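Progress report, Zundar wallet grant
5/7/25

Hi Nisha,

Okay, quick catch-up on where your money has gone! The big news is that the Kahsay testnet is up and Bretau is already running 8 of our 19 validator nodes on it.
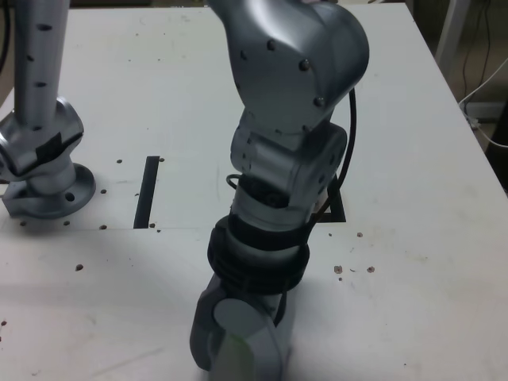
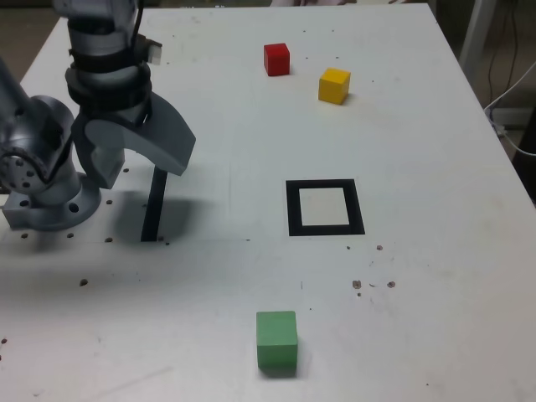

Transfers between test wallets are settling fine, and fees have stayed flat even when we push up to 60 transactions through at once (I was nervous about that one). Etenesh Wolde rewrote the key recovery flow from scratch - it used to take six screens and now it's two, so I'm pretty happy.

The not-so-great part is the token bridge. Warnora's audit flagged a signing bug, and I don't want real coins anywhere near it until they've looked at the fix. That pushes mainnet to November. We're still inside the budget, but I'd like to move what's left of the travel line over to the second audit if you're okay with that - can you let me know before I sign with them?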